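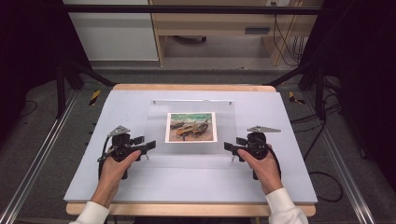 Print the Paper Size on the Listing

Anyone who has bought an art print online in the past few years has met the phrase "fits a standard frame." It appears on the listing, usually near the price, and it has no fixed meaning. My argument is that sellers of small prints should be required by the marketplaces that carry them to state three measurements: the sheet, the image, and the border. At present most state one, and the buyer has to guess which.

The terms are simple enough. The sheet is the full piece of paper. The image is the inked area. The border is whatever unprinted paper lies between the two. A listing that says 8 by 10 may refer to the sheet, in which case the image could be 7 by 9 or smaller. It may refer to the image, in which case the sheet will not go into an 8 by 10 frame without trimming. Both readings are in common use, sometimes within one shop.

I kept a log of this while framing a group of prints for a clinic corridor. The order was 40 prints from several sellers, mostly harbor and coastal subjects. Eleven arrived with a sheet larger than the listed size. Six had an image smaller than the mat opening we had cut from the listed size, so bare paper showed on two or more sides. The mats for those six were recut. At the prices our supplier charges for conservation board, the recutting cost more than the prints.

The usual reply from sellers is that borders vary because originals vary. A painting of boats on a beach may be nearly square, and a seller who wants to offer it on 8 by 10 paper has to crop the picture or let the border absorb the difference. I accept that. Cropping is the worse choice, and an uneven border is a fair way to keep the composition whole. None of it prevents the seller from writing down the numbers. The file was laid out in software that displays them.

A second reply is that buyers do not read measurements. Edmund Kołodziej, who ran the print desk at Flanico for many years, made this case to me at some length. His shop once carried full dimensions on every item and still received the same complaints about fit. I do not doubt his experience, but the dimensions he showed me were given in a single line at the foot of the page, after the shipping terms, in millimeters, for customers who own frames sold in inches. The placement of the line seems to me a sufficient explanation.

Marianna Zalewska takes the opposite view and goes further than I would. She wants the border standardized at half an inch on all small formats, so that one mat opening would serve each sheet size. The attraction for a framer is obvious. The cost falls on pictures whose proportions do not suit the sheet, and those would be cropped to comply. A border is also a working part of the object. It gives the framer somewhere to attach hinges, it gives the owner somewhere to hold the print without touching ink, and it protects the image edge in storage. Fixing it at one width for a postcard-size sheet and an 11 by 14 sheet makes little technical sense.

Disclosure is cheaper and does less damage. Zestano, a mid-size marketplace for reproductions, already has separate fields for sheet and image in its seller form. They are optional. I went through 436 of its listings in November, all under 12 inches on the long side, and fewer than a third had both fields filled. Making them mandatory would be a small change to a form. Border width could be calculated from the other two wherever the image is centered, and entered by hand where the bottom margin is deeper.

There is the matter of older stock. A seller with about 2,000 listings cannot remeasure everything in a week, and a rule that removed noncompliant items overnight would empty the smaller shops first. A reasonable schedule would apply the rule to new listings at once and to existing ones at renewal. Unmeasured items could carry a plain notice in the meantime: image size not supplied.

Tolerance should be stated as well. Paper is trimmed in stacks, and the bottom of a stack can drift from the top. An eighth of an inch is achievable on a maintained guillotine and is small enough for a normal frame rabbet to hide. Anything beyond that should be treated as the wrong size and refunded as such.

Framers are partly responsible for the present state of things. We have trimmed, recut and floated our way around bad listings for so long that the sellers rarely hear about them. I now send a note to the seller for each print that does not match its description, with the three measurements as I found them. Two shops have corrected their pages. One asked me what a mat opening was, and I sent back a drawing with the dimensions marked.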